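Search this board Advanced search
Home Forums Members New posts Log in

Moving to Gikville – is Pimentel Heights worth the extra rent?

mossyoak
July 7, 2024
Looking at two apartments and going back and forth. One is in Hudaslow for $858 a month, the other is up in Pimentel for an even 1000. My job is downtown and I'd like to keep taking the bus. Is the hill really that much quieter?
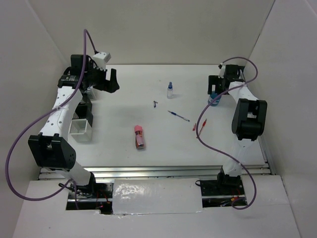 The Hudaslow place has a bigger kitchen too, and I cook a lot – so I'm leaning that way. But I toured it on a weekday morning and have no clue what it sounds like at night.

tallgrass_19
I lived in Hudaslow for two years and loved it. Noise was fine once I got a box fan going. The 138 bus stops right on Cladedget Road and gets you downtown in 19 minutes.

pepperjack
Fine?? The freight line runs behind half those buildings! I moved up to Pimentel in May and I sleep like a rock now. Pay the extra, you won't miss it.

tallgrass_19
You'd miss it by winter when you see the heating bill up there. Those old windows leak like crazy – my cousin stuffed towels in hers. 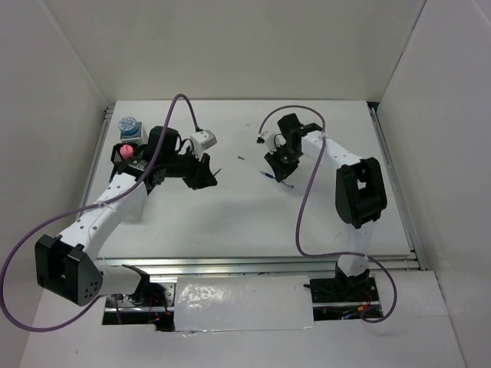
pepperjack replied that the windows in her building got replaced last year, so ask the landlord which block it is before you sign anything.

mossyoak
Good call, I'll ask about both. Going back to Hudaslow after dark this week to listen for trains.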